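Courses > Care of Rooms > Handout 9: Windows and Sills
Jamie Garside, July
Last updated: July

Last time we got as far as floors, and I promised we would finally get to windows, which I'm fond of (you may have noticed!). Take the sill before the glass, at least on the first pass. Lay your cloth down loosely bunched, start at the end farthest from the handle, and draw it toward you in one long, easy stroke. Lift it, turn it to a clean side, and go again.
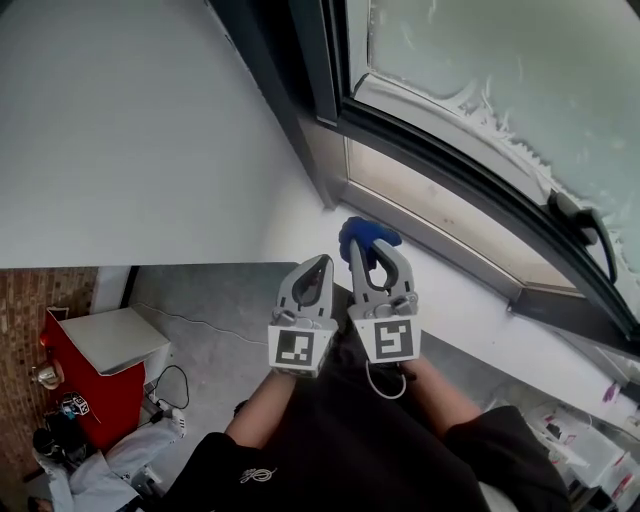

Then comes the narrow strip between the sill and the frame, where grit likes to settle. Fold the cloth over once and run the edge along it. Please don't flood it with water; a barely damp cloth does nicely, and you'll spare yourself a second trip with a dry one. Anyone working in the Dobson rooms should allow 40 minutes for a full set of windows, and a little more in spring, when the pollen is bad.

Frames next. Work along the top, down the sides, and into the rubber seals, going gently, as an old seal can pull loose at a corner.

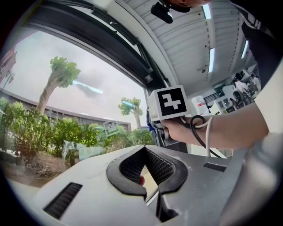
The metal tracks want the same patience. Brush first, wipe second, and open and close the window once before you call it finished. For next class, please read page 11 of the packet and bring a cotton cloth from home, an old one you've already washed many times.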